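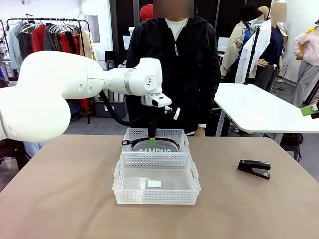 How many spare fingertips should we budget for a year on the two-arm cell?
Plan on 20 per gripper if the cell runs most of the week, and keep four on the shelf.

Ticket: spares and second cell, planning
Opened by: Siriporn Thepsuriya
Assigned to: Joar Kristiansen
Status: open

Siriporn, 9:40
Brekke's quote has fingertips in packs only. I need a figure before the April order. Trays and small goods are the bulk of our work, so please base it on those.

Joar, 11:15
Went through the wear log. Pads go first, then cables. I put pads down as a running cost and left the grippers under equipment.
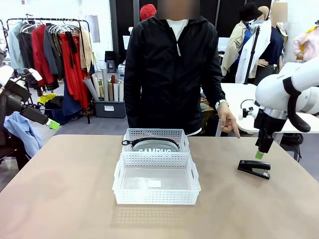 Cables and service cover
Kustolero offers cover for 365 days or by the visit. We had two visits last year, so by the visit is cheaper – roughly 200 less per arm. Wenche Amundsen wants the longer cover for the second cell only.

Footwear is the open question. Soft uppers need a firm hold near the heel, and I don't want to order one finger type for everything
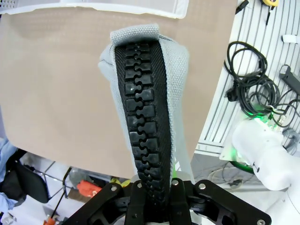 until we have run 1000 picks with each. Liv Haugen will book the hours. Leave the finger line blank on the order for now and send the rest to Brekke.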